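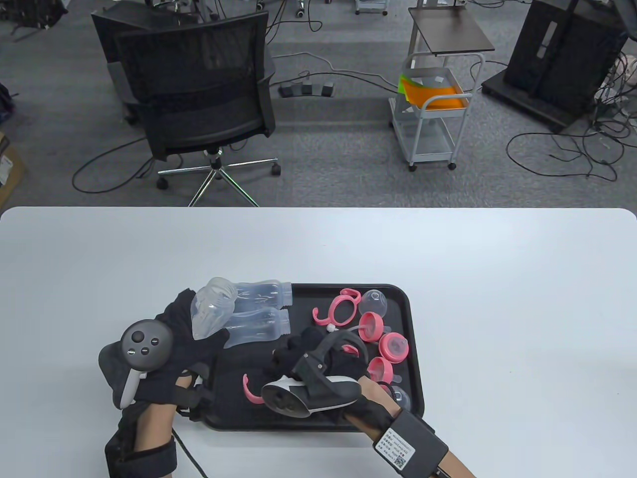

Can demonstrations recorded by hand replace those recorded by driving the robot?

For small-part assembly they can replace most of them, provided the hand tracking holds up at close range and a modest teleoperated set is kept for calibration.

Reading time: 2 min
Print | E-mail

The result comes from the Skaltero project, where Diễm Đào and Nana Fiadzo trained one policy on 1097 recorded episodes of baby bottle handling. Of these, 300 were teleoperated. The remainder came from operators working directly on the parts with tracked hands. Clear plastic was chosen on purpose: it gives poor depth readings and its highlights shift with every change of viewpoint.

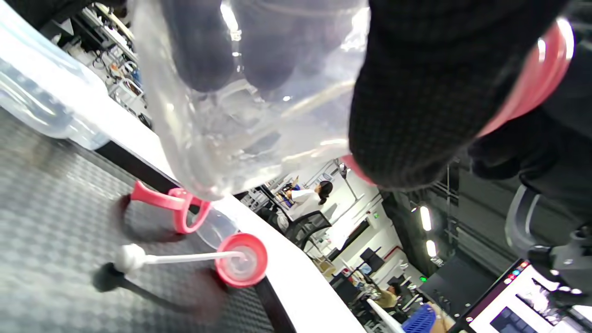
Each episode was resampled to 12 frames per second, and wrist motion was expressed relative to the grasped part. Switching from table coordinates to part coordinates made the largest single difference in the ablations. Colour augmentation had little effect. Grasping the pink collars remained reliable under changed lighting, while seating the teat did not, and the group attributes this to missing force data.

Tuulikki Heiskanen is rerunning the comparison with 5 random seeds. Episode format notes are available from Kalkidan Wako, and revised figures are due in December.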